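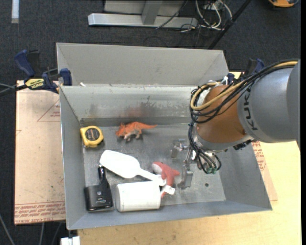
Staff Writer, Korean Entertainment News (Remote, Full Time)

Mimamer is an English-language website covering Korean film, television and pop music. We publish every day of the week, and most of our readers are in the United States, Canada and the Philippines. We are hiring a staff writer for the evening news desk, starting in February.

The job

You will write short news stories about actors, singers, casting decisions, tour dates, engagements, military enlistments and agency announcements. A normal shift is 6 stories. Most of them run between 156 and 300 words. The source is usually a Korean agency statement or a Korean news report, and you will read it in the original and write it up in English.

The desk works from 6 p.m. to 2 a.m. Eastern time, Sunday through Thursday. Those hours match the Korean business day, when agencies put out most of their statements. The shift includes a paid meal break. We can't offer daytime hours for this position.

You will also:

Check names, ages and dates before a story goes up. Korean and international ages get mixed up often, and we use international age only.
Write headlines and the short summary that goes out in the newsletter.
Update older stories when an agency confirms or denies something.
Cover award shows live a few times a year. These can fall on weekends, and you get a weekday off in exchange.
Fill in for the drama recap writers when one of them is on vacation.

What we need from you

Korean reading skills good enough to get through a legal notice from an agency without a translation app. Speaking matters less, though you may need to call a press office now and then.
Clear, correct written English.
At least 2 years of paid writing or editing work. It doesn't have to be in entertainment. Local news, trade magazines and subtitling all count.
Good judgment about private lives. We report marriages, pregnancies and breakups when the person or the agency has confirmed them. We don't publish anonymous dating tips, photos taken outside homes, or guesses about someone's health or weight.
The right to work in the United States. We are not able to sponsor visas for this position.

A journalism degree is not required. Neither is being a fan, and if you are one, please tell us which artists you follow closely so we can assign those stories to someone else when needed.

About us

Mimamer is owned by Inismont, which also runs the film festival calendar Sinosow. The three editorial teams share a copy desk and a photo desk but have separate editors. There is no office for the news desk. Everyone works from home and the desk stays in touch by group chat during the shift. The whole staff meets in person once a year.

Pay and benefits

Pay is set on a salary scale that we send to every applicant who reaches the test stage, along with the full benefits summary. The position includes health and dental coverage, paid vacation, paid sick days and a laptop. There is a night differential for hours worked after 10 p.m.

The first three months are a trial period. You will have a check-in with the desk editor every other week during that time.

How to apply

Use the form on our jobs page. Attach the following as one file:

A resume, two pages at most.
Three published pieces, or links to them. At least one should be a news story.
A short note, half a page, on a recent Korean entertainment story that you think the English-language press got wrong, and how you would have written it.

Please don't send a full cover letter. Recommendation letters can wait until we ask for references.

Applications close December 7, 2024, at midnight Eastern. We will invite a small group to take a paid writing test, which takes two hours and is done at home. It consists of one agency statement to turn into a story and one finished story with errors to find. Interviews are by video with the desk editor and the managing editor.

Everyone who applies will get an answer by email, including those we don't move forward with. If you applied for the recap position earlier this year, you may apply again, and you can reuse your writing samples.

Questions about the hours or the test can be sent through the same form. Choose "News desk" from the menu so they reach the right person.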